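Zivatau Sutura – ficha de datos y guía de uso

Versión de noviembre. Mantenimiento: Gonçalo Arruda y Hélder Simões.

Bienvenida

Gracias por descargar Zivatau Sutura. Si has llegado hasta esta ficha es probable que estés peleándote con lo mismo que nosotros cuando empezamos: decidir qué pinzas y qué posición de cámara convienen para que un par de brazos quirúrgicos aprenda a dar puntos sueltos sobre tejido. Hemos intentado escribir el texto que nos habría gustado encontrar entonces, y por eso se alarga un poco en los detalles de montaje. Quien tenga prisa puede saltar directamente a "Estructura de carpetas" y volver luego, con un café, a lo demás.

Qué se compara

El conjunto reúne 27 sesiones teleoperadas con dos brazos. En todas se trabaja con aguja curva e hilo, y lo que cambia de unas a otras es el juego de mandíbulas y el controlador. Las mandíbulas son de dos familias, que en los metadatos aparecen como "corta" y "larga". Los controladores son Drosto, con el que llevamos más tiempo y al que le tenemos cariño, y Correia, una rama que Tomás Aguiar escribió para suavizar los giros de muñeca.

Cada sesión se graba con una cámara fija junto al campo de trabajo y con otra pequeña montada en la muñeca. La segunda nos costó bastantes discusiones – Henrique Falcão la defendió desde el primer día, los demás tardamos más en convencernos – y hoy no sabríamos etiquetar los traspasos entre instrumentos sin ella. Desde tan cerca se distingue qué mandíbula sujeta y cuál solo toca, y también por dónde va el hilo. 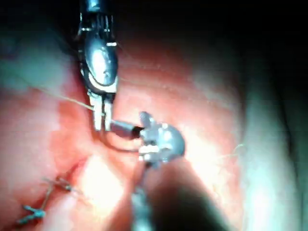

El precio de esa cercanía es la luz. Los tejidos brillan, el centro se aclara demasiado y las esquinas se quedan a oscuras, de modo que conviene fijar la exposición antes de empezar y no tocarla durante la sesión. Las grabaciones con exposición automática están marcadas con exp_auto = 1. No las hemos retirado porque a alguien le pueden servir para probar la robustez de un modelo, pero nosotros las dejamos fuera del entrenamiento.

La cámara fija

Para la vista general buscamos que la herida quede hacia la mitad de la imagen y que los instrumentos tengan sitio para entrar desde los bordes. La viñeta negra que rodea el campo se conserva tal cual. Custódio Pinheiro preparó una máscara que la recorta, incluida en la carpeta utilidades, por si tu red se distrae con ella; la nuestra dejó de hacerlo en cuanto añadimos más variedad de posiciones.

Con esta vista etiquetamos las fases: acercamiento, agarre de la aguja, entrada, salida, nudo y retirada. El agarre lleva además una nota sobre la zona de la aguja que queda entre las mandíbulas (punta, centro o cola), porque ahí es donde más se separan las dos familias en nuestras pruebas. La larga permite corregir la orientación con menos movimientos; la corta sujeta con más firmeza y perdona mejor un giro brusco.

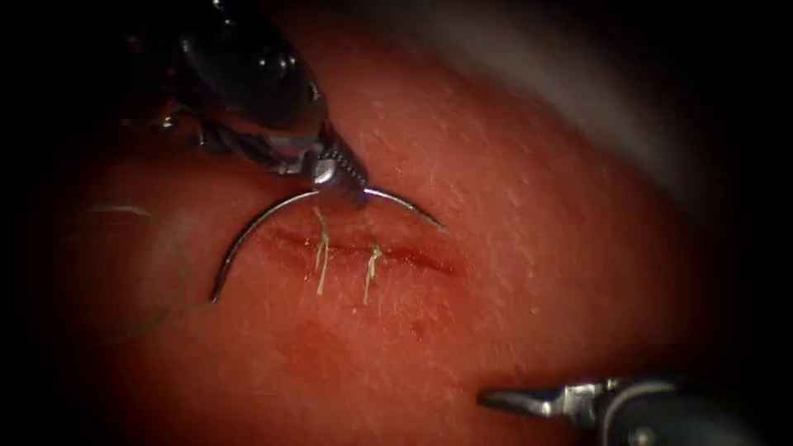

También anotamos el papel de cada brazo, activo o en espera. Parece una tontería y no lo es: un brazo en espera puede estar muy cerca del tejido, y un detector de contacto entrenado sin esa etiqueta tiende a dar falsos avisos. Si solo vas a usar un campo de los metadatos, que sea ese.

Estructura de carpetas

sesiones/ contiene una carpeta por sesión, con el vídeo de cada cámara y las trayectorias articulares.
etiquetas/ guarda fases, agarres y papel de cada brazo en CSV.
calibracion/ incluye los parámetros de ambas cámaras.
utilidades/ reúne la máscara, el visor y el lector para Workcombe.

Los vídeos van a 24 imágenes por segundo y las trayectorias a 500 Hz. El lector los alinea por marca de tiempo; si escribes el tuyo, no interpoles la apertura de las mandíbulas, toma el valor más cercano.

Limitaciones

El hilo suelto sigue siendo nuestro dolor de cabeza. Es fino, claro, hace bucles que se salen del campo y a veces se ve doble, con lo que las máscaras de hilo tienen errores que conocemos y otros que seguramente no. Las hemos revisado a mano en las fases de nudo y retirada, y en el resto son automáticas.

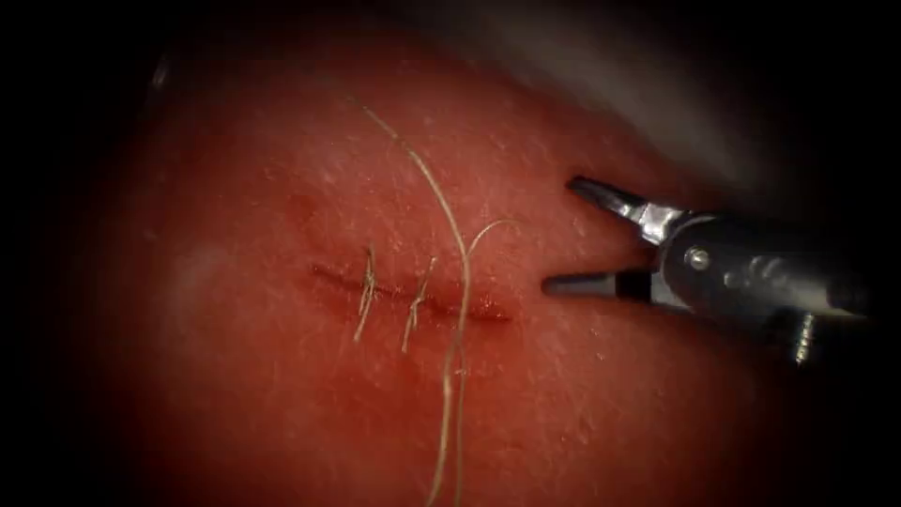

La apertura de las mandíbulas, en cambio, es de fiar: procede del codificador y la contrastamos con la imagen en todas las sesiones. Con Correia hay un pequeño retardo entre la orden y el movimiento, ya compensado en la columna apertura_corr. La columna original se mantiene al lado para quien prefiera hacer sus propias cuentas.

Este material no sirve para validar nada de uso clínico. Es un banco de pruebas para comparar herramientas y controladores, y así pedimos que se cite.

Contacto

Para errores en las etiquetas, abre una incidencia con el número de sesión y la marca de tiempo. Para dudas de calibración, escribe a Hélder, que contesta con paciencia y suele adjuntar dibujos.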